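Trorthorpe Robotics Club forum > Student projects > Cutlery sorting, how many demos is enough?

hjtoma
Posted Tuesday, 16:10
Horațiu Toma here, Savness group. Our project is putting forks, spoons and chopsticks into a holder. We record demos with the hand-held grippers and train on those. So far we have 200 and the plan says 300 by the end of May. Forks are fine. Chopsticks are poor, mostly when they lie across each other.

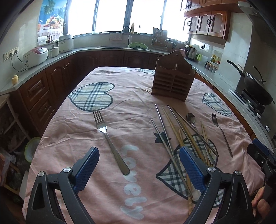 My question is whether to carry on with piles or start each demo with everything laid out straight. I'd like to settle it before we do the last hundred.

illes_k
Straight first. We did 556 for Illés last term and the piled ones were the worst of the lot. Half the time the person holding the gripper hesitates and the model learns the hesitation.

Jouko Ikonen
I disagree. If the test is a pile, train on a pile. Straight rows look good in the report and then fail on the day. What are the judges giving you?

hjtoma
Rules only say "mixed cutlery on a table". No word on how it's laid out.

Jouko Ikonen
Then assume the worst.

hjtoma
We did try a tidier start too, with the pieces in front of the holder.
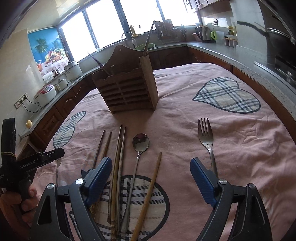 Spoon and chopsticks laid out in front of the holder, fork on the right

tresura_team
Is the patterned cloth staying? We used plain grey on Tresura and it did not carry over to any other table.

hjtoma
Staying for now. I can swap it for the last batch.

illes_k
Swap it sooner. And keep the wrinkles, they do matter with thin things like chopsticks.

Jouko Ikonen
Agree on the cloth. Still say piles.

hjtoma
Will do 3 sessions, two piled and one straight, on a different cloth. I'll post the success rates in this thread.

illes_k
Post the chopsticks separately from the forks please, or the average will hide it.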